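Come Take Computers Apart With Us

Ustisis is looking for people who like the inside of a desktop PC as much as we do. Our bench on Prarkstead is growing and we need more hands for the spring round, which starts in March!

You'll work on full-size towers, laid on their side with the panel off: drives out, memory out, processor out, then everything back where it belongs. If you know your way around a drive caddy, great. If you've only ever swapped one stick of memory, please write anyway.

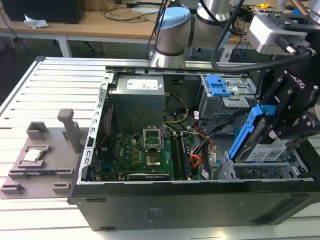 Sessions start at 9 a.m. and run until lunch (coffee is on us, and it's good coffee). We have 20 places. You'll need steady fingers, patience with small plastic latches, and the habit of putting a screw where you can find it again.

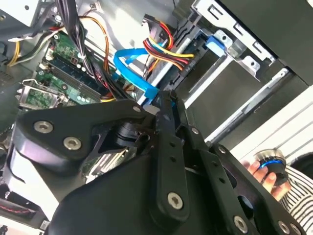 Drive cage, with the blue data cable and the power connector.

Processors get special care. We ask everyone to practice the socket bracket first, and there's a tray beside the case so the chip has its own spot.

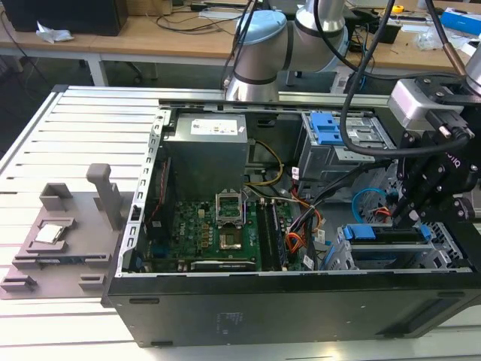 Pay is $100 per session, and you can sign up for as many as you like. No degree needed. Send a few lines about the last thing you took apart to Emiliano Gallegos, and tell him if mornings are hard for you, as we may add a later group.

Ustisis, 818 Prarkstead | Contact: Emiliano Gallegos | © Ustisis | Back to top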